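### 3.2 Surfaces and wiping routine

Four surface types were used in the Barkby trial: steel, laminate, sealed stone and light wood. All bought new in February, none pre-treated. Each was wiped with either Nivia or Eltora cleaning spray, diluted as per the label, then left to dry uncovered at room temperature.

Wiping was done by hand with a folded cotton cloth, 40 strokes per panel, always along the long side. Pressure not measured — a weakness, see 5.1. Cloths were changed after every panel. In the first batch they weren't, so that batch is left out of Table 2.

Gloss was read before and after at the same spots. Wood gave the widest spread by far. Grain direction matters, and so does how old the finish is, wich we could not fully control. Zepeda panels came with a thinner coat than the rest and were treated as a seperate group.

Of 200 readings on wood, 47 were thrown out for glare from the window. The rest went into the model as they stood. No smoothing. Steel and stone lost nearly 100 readings between them, mostly from one bad meter battery. Laminate had no losses.

Wooden tabletops are the surface most kitchens and workrooms will care about (Figure 1), so the wood results are given first.
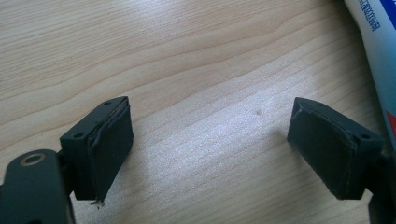

**Figure 1.** Light wooden tabletop.

### 3.3 Results on wood

Nivia left a slightly duller finish than Eltora after the full set of strokes. Difference small, and gone on the Zepeda group. Smearing was scored by eye, two scorers, good agreement except on the darkest panels.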